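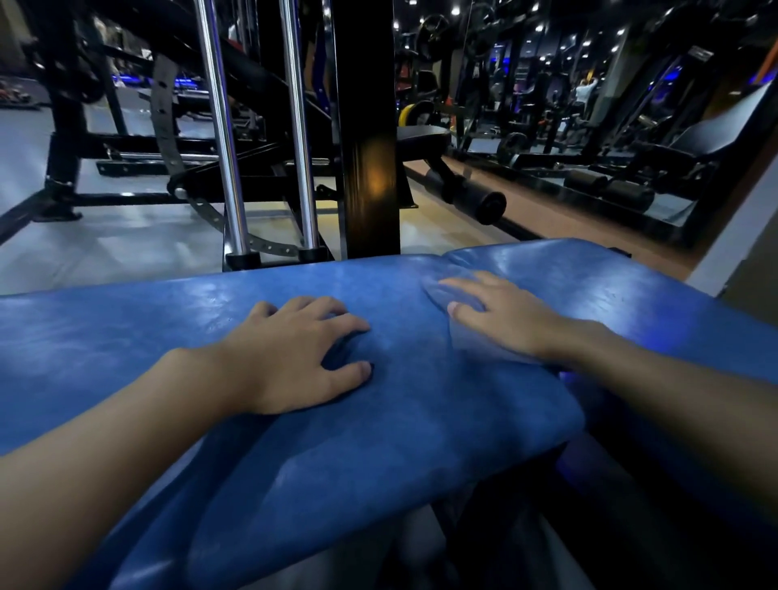 Stotcombe Replacement Bench Pads
Vinyl-covered pads for selectorized and plate-loaded strength machines

Overview

Stotcombe pads are made to replace worn or split upholstery on commercial gym benches, preacher stations, leg machines and cable stations. Each pad consists of a rigid base board, a molded foam core and a stapled vinyl cover. Pads ship assembled and ready to bolt to the existing support. The machine frame does not need to be modified, provided the bolt pattern matches one of the patterns listed under Mounting.

The range covers single-section pads and split pads. A split pad is made of two cushioned sections that meet at a seam and share one base board. Split pads are supplied where the original machine used them, and can be ordered in place of a single pad on any bench in the Dalen size group.

Size groups

Lurnard: short pads for seats, head supports and arm supports. Square or tapered outline. Two-bolt mounting.

Dalen: full-length bench pads, flat, single or split. Four-bolt or six-bolt mounting.

Stolgate: shaped pads for preacher benches, hip supports and chest supports. Rounded front edge standard. Four-bolt mounting.

Roller pads for leg extension and leg curl levers are not part of this range. They are sold by tube bore and length on the roller page.

Construction

Base board: birch plywood, sealed on the underside and edges. Threaded inserts are set from the top face before the foam is bonded, so they cannot pull through under load.

Foam: closed-cell, two densities. The lower layer is firm and carries the load. The upper layer is softer and thinner. Both layers are bonded to each other and to the board over the full area.

Cover: coated vinyl on a knit backing. Double-stitched at seams. Staples are stainless steel and covered by a black underside cloth.

Edge: rounded front edge on Stolgate pads, optional on Dalen and Lurnard. The rounding is cut into the foam and is not formed by pulling the cover tight. A pad with a rounded edge has the same board dimensions as the square-edge version.

Colors

Royal blue, black, dark gray, red and burgundy are stock colors. Other colors are made to order in lots of seven pads or more. Color is matched to the current vinyl, and a new pad fitted next to an older one will look darker and more even. Vinyl that has been in use loses gloss on the contact areas first, and wear marks on saturated colors such as royal blue show pale. If several pads on one machine are visible together, replace them as a set.

Finish is semi-gloss in all colors. A matte finish is available in black only.

When to replace a pad

Surface scuffing and light creasing are cosmetic. A pad in this condition can stay in service. Check it at the normal inspection interval and clean it as described below.

Replace the pad if any of the following is found:

Cover split or punctured so that foam or backing cloth is exposed.
Stitching broken for more than one inch at a seam.
Foam that stays compressed after the load is removed.
Board that flexes, cracks or moves against the support when pressed by hand at the corners.
Insert that turns with the bolt.

To check the foam, press down with the flat of both hands at several points along the pad, including the front edge and both sides of any seam. Resistance should be even. A soft spot next to the seam on a split pad usually means the bond to the board has failed, and the pad cannot be repaired by recovering.

Creases that run across the pad and return in the same place after the cover is smoothed indicate stretched vinyl. If the foam passes the hand check, a replacement cover can be ordered without a board or foam.

Measuring for a replacement

Remove the old pad before measuring. Measurements taken with the pad on the machine are not accurate enough for the bolt pattern.

1. Measure the board, not the cover. Turn the pad over and measure length and width at the board edges.
2. Measure thickness from the underside of the board to the top of the pad, at a point with little wear.
3. Measure bolt spacing center to center, along the length and across the width.
4. Measure from the front board edge to the center of the nearest bolt hole. This dimension is missing from many orders and the pad cannot be drilled without it.
5. Note the bolt thread. Metric and inch inserts are both stocked.
6. On split pads, measure from the front board edge to the seam.

For shaped pads, trace the board outline on paper and send the tracing with the order. Mark the front edge and the side that faces the machine upright.

Clearance

Allow at least 1/2 inch between the pad and any upright, guide rod or moving part. Pads set against an upright will wear through at the point of contact even if the pad itself does not move in use. On machines where the old pad shows wear on its far edge, check whether the support has shifted before ordering. A larger pad must not be fitted to cover the gap between the bench and the upright, as that gap may be needed for travel of a carriage or adjustment part.

Mounting

Standard patterns are listed in the drawing sheet for each size group. Custom drilling is available on all pads except Lurnard head supports.

Tools required: socket wrench, torque wrench, clean cloth.

1. Take all weight off the machine and lock or pin any moving lever.
2. Remove the bolts and lift off the old pad. Keep the washers if they are flat and free of rust.
3. Wipe the support. Remove burrs and old adhesive.
4. Set the new pad in place with the front edge facing the user position.
5. Start all bolts by hand before tightening any of them.
6. Tighten in a cross pattern to 17 ft-lb. Do not use an impact driver.
7. Press on each corner and along the front edge. There should be no movement.

Recheck bolt torque after two weeks of normal use and then at each scheduled inspection. Bolts must not reach past the insert. If the original bolts are longer than the new insert depth, use the bolts packed with the pad.

Load rating

Dalen and Stolgate pads are rated to 1000 lb static load, evenly distributed, when mounted on a support that spans at least two-thirds of the board length. The rating applies to the pad only. The rating of the machine may be lower and takes precedence.

Lurnard pads are rated with the machine they are fitted to and carry no separate figure.

Cleaning

Wipe down with a damp cloth and mild soap after each period of use. Dry the seam and the front edge, where liquid collects. Disinfectants with quaternary ammonium compounds are suitable at the dilution stated by their maker. Do not use solvent cleaners, undiluted bleach or abrasive pads. Alcohol wipes remove plasticizer from the vinyl and lead to stiffening and cracks along the rounded edge.

Conditioners and silicone sprays are not recommended. They leave a slippery surface and do not restore gloss on scuffed areas.

Ordering

Order by size group, board length, board width, thickness, bolt pattern, edge type and color code. Stock pads ship within two business days. Custom pads are made in order of receipt and cannot be canceled after cutting.

Covers only: specify the same data as for a full pad, plus foam condition. Covers for split pads are supplied as one piece with the seam already sewn.

Warranty covers board, inserts and bond for two years and stitching for one year. Surface wear, fading and damage from cleaning agents are excluded.

Drawing sheets for Dalen six-bolt pads were revised in December. Sheets printed before then show the old front edge dimension and should be discarded.

Page last updated Jan 2, 2026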